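Small Drawers, Few Rules: Gianni Messina on Keeping Track of Keys

Gianni Messina looks after stores and issue at Primine, a property maintenance firm in Gondevdale. His job includes the key register, the hand tool list and a desktop drawer unit that takes the items too small for the racking. He spoke with Ermanno Rinaldi in August about how such a unit should be laid out and what should be kept out of it.

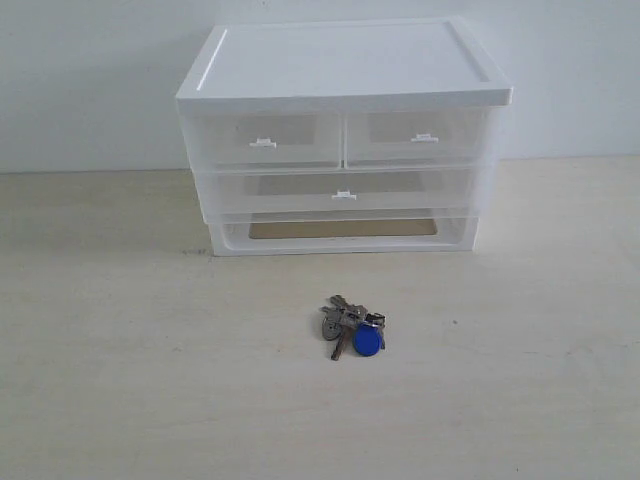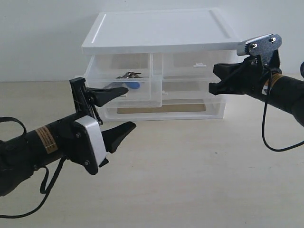
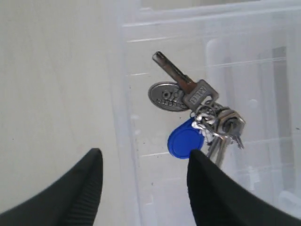
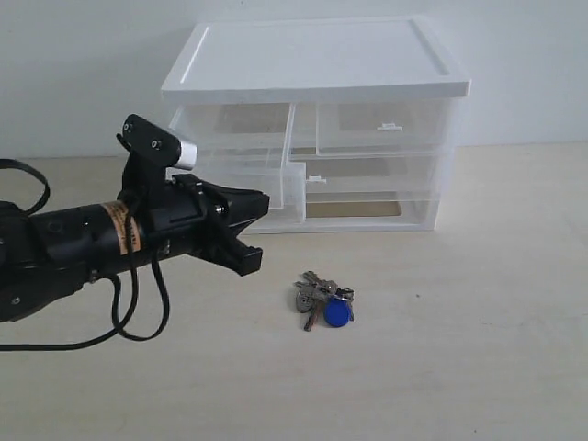
Keys and the desktop drawer unit. Second picture: a blue-handled tool in one of the middle drawers.

Messina starts with the drawer material. He has used metal cabinets, card boxes and solid plastic, and he now buys frosted or clear plastic only. "With a solid front you open three drawers to find one thing," he says. "With frosted plastic you get a shape and a color. For a tool with a blue handle, a shape and a color will do."

Frosted fronts do have a limit. Small gray items look alike through them, and keys are the worst case. A bunch lying flat at the back of a drawer may not show at all. For this reason he wants a colored fob on every bunch, fixed to the ring and never to a single key. "The key gets replaced when the lock is changed. The ring stays in service for years, so the fob belongs on the ring."

He is less strict about labels. The firm tried printed labels on the drawer fronts and dropped them after nearly 20 weeks. The contents had moved and the labels had stayed where they were. The present system is a single sheet, kept in the desk, with one line per drawer. It is corrected by hand and retyped when it becomes hard to read.

On layout, Messina keeps the narrow drawers for single items and the wide drawer for flat stock. He prefers one bunch of keys to a drawer. Two bunches catch on each other, and split rings are slow to separate. "You pull one and the other comes up with it. Then you put both down on the table and one of them stays there."

The table is where most of his losses begin. Under the register kept at Guerra, his previous employer, 7 bunches were reported missing in one year, and 4 of those were found on a work surface within reach of the drawer they belonged in. The rule he brought to Primine is that a bunch is either signed out or in a drawer by 5 p.m. Keys left on the table at that hour are put away by whoever is at the desk, and the register is marked.

Rinaldi asked whether hand tools and keys should share a unit. Messina allows it for short tools, provided the drawer slides home without force. A handle that rides up against the drawer above will sooner or later split the plastic - he has replaced two drawers on that account. Longer tools go to the wall rack.

He was also asked about Wetow, the stock tracking software the firm has on trial. He has entered the keys but kept the paper register beside it. "It tells me who had the bunch last. I still have to open the drawer and look."

The trial is due to be reviewed once the second set of units has been filled. The wide drawers in that set have not yet been assigned.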